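Visits > Workshops and Factories > Penry toy workshop open day

Penry opened its repair workshop to visitors on September 29, 2019, and I went along with my sister. The building is on the edge of town, past the garden center, and parking was easy. Entry was five dollars, paid at the door.

Kamarul Teoh took our group through the cutting room first. Bolts of plush fabric are kept on steel racks by color, and the offcuts go into sacks that a local school picks up in June. The shop repairs almost 300 soft toys a year, mostly bears. A basic restuffing takes a day or two – a new face takes longer, and there was a waiting list.

Next was the sewing room, where Intan Rondonuwu showed us how a seam is opened and closed by hand. She uses a curved needle and a waxed thread, and she let two people from the group try it on a practice piece. It was harder than it looked.

The last stop was the sorting room, which has a wood-grain plank floor and a light blue table for small things that are waiting to be looked at. We stayed there longer than planned. 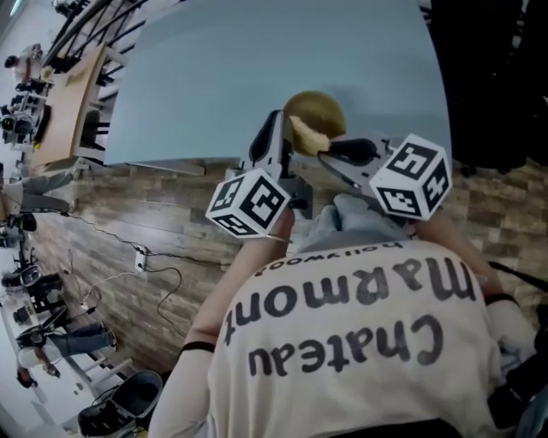

The shop sells repair kits by the exit, and I bought one with two needles and a bag of filling. Coffee was in the yard, with a few benches under an awning. The next open day is in the spring. Bus 276 stops across the road – check the return times before you go, as the last one leaves early on Sundays.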